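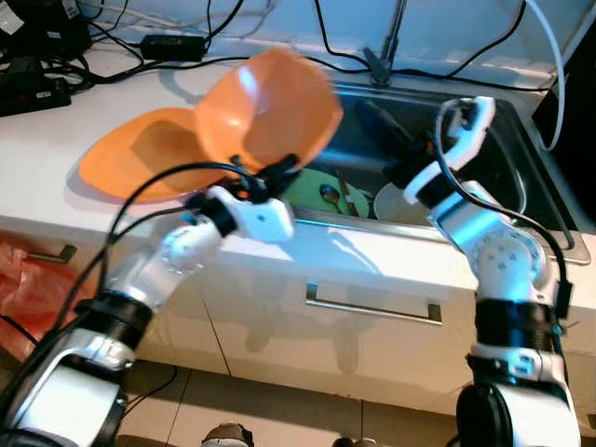 Two arms at the sink, an orange bowl in the left gripper.

I love this stuff, and I'd still tell any small kitchen to budget for the counter before the arms. Parvaneh Ahmadpour, who does the books at Godar, put 57 lines in her first equipment plan. Only 4 dealt with power, cable runs or spare fingers.

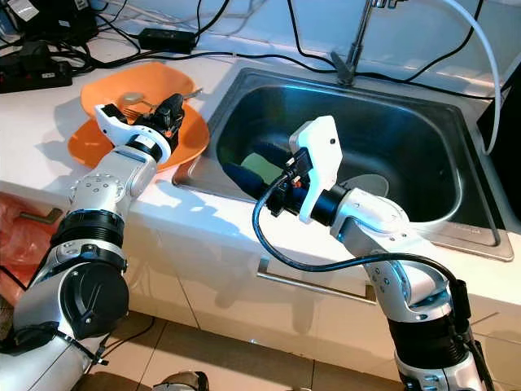

Those dull lines decide whether a pair of arms gets used on a busy night. Ask what a replacement gripper costs and how long it takes to arrive. Price the sink too, and the staff hours to learn it all. At Flendgate they set aside 30 per cent for parts and training, and I cheered!
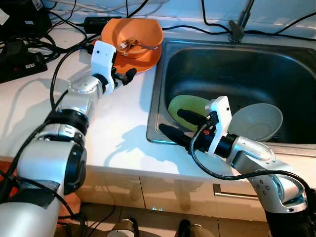
Plates and forks are a wonderful place to start, and I'd happily wait until October to buy if it meant doing the wiring properly.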